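Clyde Lindgren
20/12/2024

Budget thread, written while the numbers are still fresh and I'm still annoyed. We sort and kit wire harnesses at Perron, the small shop out in Nultthorpe. I am the person who gets to ask for money.

The quote for the second arm came in under what I expected. I was happy for as long as it took to scroll to page two.

Page two is where they keep the gripper. Also the flange adapter, the cable kit, the "commissioning support" and a line called "misc. integration" that costs more than my first car. To be fair to misc. integration, my first car didn't integrate either.

Jocelyn in purchasing asked if we could buy the arm this year and the gripper next year. I asked what the arm would do until April. She said "wave?" -- and I have to admit it fit the budget.

So we made a list of what we need, as opposed to what's in the brochure. Fingers that can pinch a thin bundle. Spare fingertips, because rubber wears out. Longer cables. Something to hold the cables, which the brochure arm never seems to have.

Spare fingertips: the vendor sells them in packs of 2. We asked for 47 and got a phone call checking that we were okay.

Liette ran the payback math. With the vendor's cycle time it pays for itself quickly. With ours it pays for itself in 7 years, assuming the wires agree to stop tangling. She has labeled that column "weather."

The other thing I forgot last time was the boring stuff. Bins, dividers, posts, rail. I put down a couple hundred bucks for it and Normand laughed so hard he had to leave the call. He's the one who ordered it.

We still use cardboard boxes with cardboard partitions for the harnesses. I priced proper plastic totes, about 200 of them, and quietly closed the tab. Cardboard is a fine material. Ask any moving company.
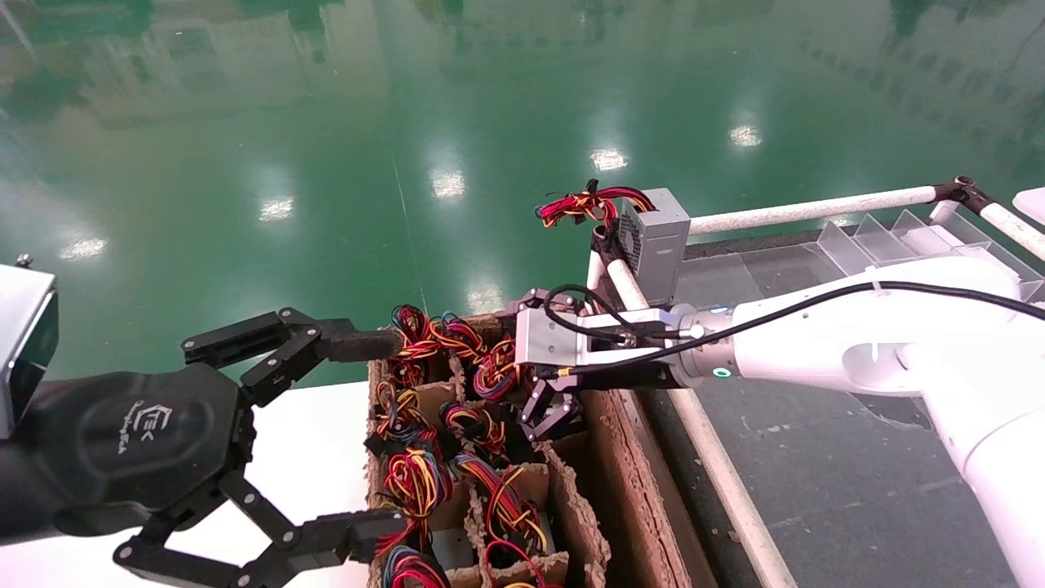 Filed under: Equipment planning

Those compartments are the whole argument for spending on the gripper first. Red, yellow, blue, black, green, orange, all looped up together, and a small two-finger gripper has to go down between the walls and pinch the right bit. A cheap wide one won't fit in the slot.

Also please note the state of the box edge. That goes in the request under "consumables."

Final ask went to Maëlle this morning: arm, gripper, cables, fingertips, rail. I cut the training package and kept misc. integration, mostly out of fear.

She replied "what is misc. integration." I've forwarded it to the vendor.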